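# Vallent Hand-Guide Kit

The Vallent kit lets an operator teach a tabletop arm a task by moving it directly or by steering it from a handheld remote. Each pass is saved as a demonstration, with joint positions and tool position on one timeline. It is sold by Kulteck and ships with the remote, a wrist clamp, cables and a license for the Lyimo recording software.

Shape blocks on a flat board make a good first task. The pieces are light, easy to swap and quick to set out again between passes. Felista Mushi, who wrote the setup guide, suggests starting with one block and one target spot – add the others once the replay looks clean.
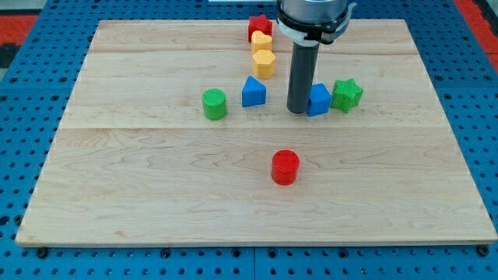 Do I need to write code to record a demonstration?

Recording, trimming and replay are all done from buttons on the remote or in the Lyimo window. Code is only needed if you want to export the data in a custom format.

## Two ways to teach

**By hand.** Hold the wrist and guide the arm through the motion. Best for short moves and contact work.

**By remote.** Stand clear and drive the tool with the handheld unit. Fine mode slows travel for the last part of an approach – most users switch to it just above the board.

## Details

- Demonstrations stored on the unit: 224
- Remote cable length: 5 m
- Setup time: around 27 minutes
- Part number: 359

The current software was released January 15, 2024. Training sessions are held at our Clollside workshop each August. To book a place or ask about fit with your arm, contact Heriberto Cárdenas in the sales office.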